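Honeo granular player – Set-up guide, section 4: Making your first ambient loop

Monday, April 14, 2025
By Aleksi Valtonen

In this section you will record a short sound, stretch it into a long texture and save it as a layer. You should already have the player installed and your audio output chosen (section 2). If you hear clicks when you press Play, go back to section 3 and make the buffer bigger before you continue.

4.1 Recording the source

1. Open a new session and give it a name. The player does not save a session without a name, also when autosave is on.

2. Press Source, then Record. Sing one note, play one piano key, or rub something near the microphone. Between four and eight seconds is enough. A longer recording gives you more choice later, but it is harder to find the good part.

3. Press Stop and listen once with headphones. If the level meter went into red, delete the take and record again from further away. Distortion that you almost cannot hear now will be very clear after stretching.

Note: You can also import a file. WAV and AIFF are accepted. MP3 files open too, but in long stretches they get a kind of watery sound in the high part. Some people like this.

4. Drag the two white markers to choose the part you want. Leave out the beginning of the note, where the attack is. With the attack inside, the loop will have a pulse.

Before you go on, put all phones on silent and take them away from the microphone and from the cables. A message arriving during a quiet take can give a short buzzing, and the stretch makes it very long.
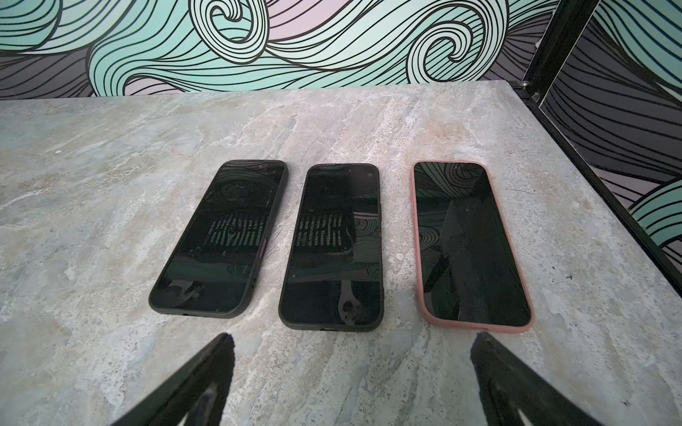
4.2 Stretching and smoothing

5. Open the Grain page. Set Size to 100 ms and Density to 50. These are calm values and work with most voices and strings.

6. Turn Stretch slowly to the right. The sound loses its shape and becomes more like a cloud. The highest value is 63, and after the middle of the range the original note is difficult to recognise.

7. Set Blur to a low value first. Blur adds small random changes to the position of each grain – too much of it and the harmony becomes grey.

Caution: Lower your headphones before you touch Feedback. The level can rise very fast and the limiter is off in a new session. Switch it on under Output > Safety.

8. If the texture is too bright, use the low-pass filter. Start at 3,000 Hz and go down until the hiss is gone but you can still hear some air.

4.3 Saving the layer

9. Press Freeze. The player writes the texture to a new audio file, and the Grain page becomes free for another sound. You cannot change the grain settings of a frozen layer, so write them down if you want to use them again.

10. Repeat steps 2 to 9 for a second layer. Choose a source in another register, for example a low note if the first was high.

11. Set a different length for each layer, so the two loops do not meet always at the same place.

Note: Frozen layers are kept in the folder of the session. If you move the session to another computer, move the whole folder.

To add reverb and to mix the layers, continue with section 5.

Comments (3)

Rocío Henríquez
Thank you, step 4 solved my problem. I had a small bump in every loop since October and I thought it was my sound card.

Jabari Nyaga
Is there a way to unfreeze a layer? I forgot to write down the values.

Aleksi Valtonen
@Jabari No, sorry. The source recording is still in the session folder, so you can load it again and search for the settings by ear.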